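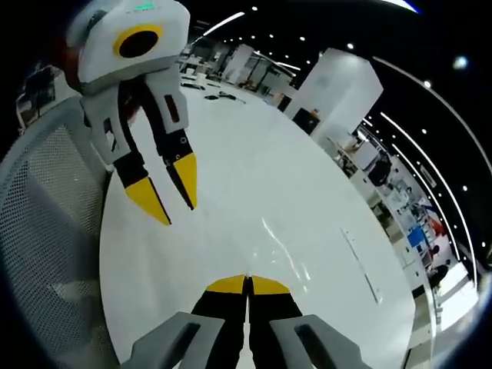 The white round table.

Last December the town of Stullarwood put its library meeting rooms on a paid booking system. An hour now costs 5 dollars for residents, payable by card when you reserve, and you can't get in without the code that comes back by email. I have used those rooms for years, mostly for a reading group, and I think the change is a mistake. I also think it's a small case of something that happens to shared rooms everywhere.

The case for the fee is easy to state. People were reserving rooms and not showing up. Heating and cleaning cost money. The library's own report put the number of missed bookings last year at 87, and I have no reason to doubt it. A charge makes people think before they click. The same report says the rooms will bring in enough to pay for new chairs, and the old chairs are bad.

What the report leaves out is who has stopped coming. The rooms used to be open to anybody who walked in and found one free. You wrote your name on the sheet by the door and sat down. High school kids did it after class. So did people filling out forms, a man who repaired radios, and two women who were teaching each other Portuguese and Polish. I can't say where any of them have gone. I only know that when I pass the rooms at four in the afternoon the lights are off.

Five dollars isn't much to me. It's more to a fifteen-year-old, and the card is a bigger problem than the price. So is the planning. A lot of what goes on in a shared room is unplanned. You run into someone by the returns desk, you have a thing to settle, and you go sit down for twenty minutes. A booking page can't handle that. By the time you have made an account and waited for the code, you have settled it standing up or let it drop.

The furniture question

I would spend less on the chairs and more on the tables. Most meeting rooms I have sat in have a long rectangular table, and a long table decides the meeting before it begins. The person at the end runs it. The people in the middle can't see each other without leaning. Those at the far end check their phones.
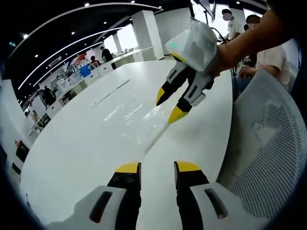
Glossy white tabletop.

A large round table fixes most of this. It takes up more floor for the people it seats, and that's the usual argument against it. It won't push up against a wall either. But everyone can see everyone, and there's space in the middle to put down whatever you came to talk about. Our group moved from a long table to a round one for a few months while a room was being painted, and two members who had hardly spoken in years started to disagree with the rest of us. I was sorry when we moved back.

The town did look at round tables. The supplier, Furnenov, quoted 300 dollars apiece, and the matter was dropped at the same meeting that approved the booking software. I would like to know what the software costs per year. The minutes don't say.

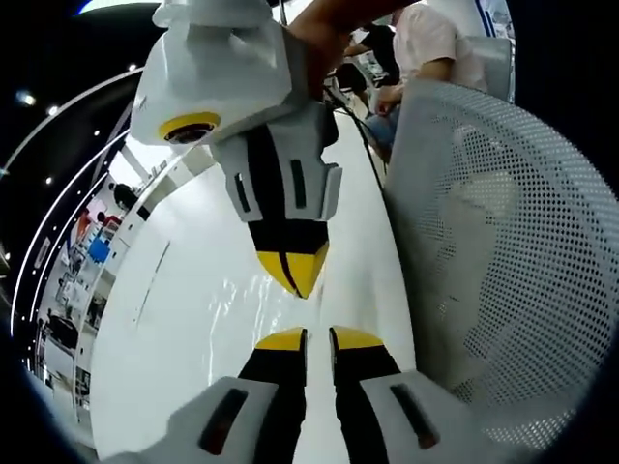
Other places have dealt with missed bookings without charging. In Cunari, where my sister lives, a room is released if you are ten minutes late. Anyone waiting can take it. There's no fee and no code, and a person at the desk keeps track with a pencil. She says it works well enough. People grumble when they lose a room, and then they come on time.

Stullarwood could do the same tomorrow. Keep one room on the booking system for groups that need to be sure of a space, mine included, and charge those groups if the money really matters. Leave the others unlocked while the library is open. Put the sign-in sheet back by the door. Release anything that's empty after ten minutes. If the missed bookings go up, look at it again in a year.

The objection I hear most is that open rooms get misused. People eat in them, or sleep. Some do. I have seen crumbs and I have seen a man asleep on his coat in January, and neither one kept me from having my meeting. A library that's warm and open is going to have some of that in it. We already pay for the building through our taxes, and I would sooner see the rooms used a little badly than kept dark and clean.

The trustees take up the fee schedule again this spring. Comments can be left at the front desk in writing.

February 2024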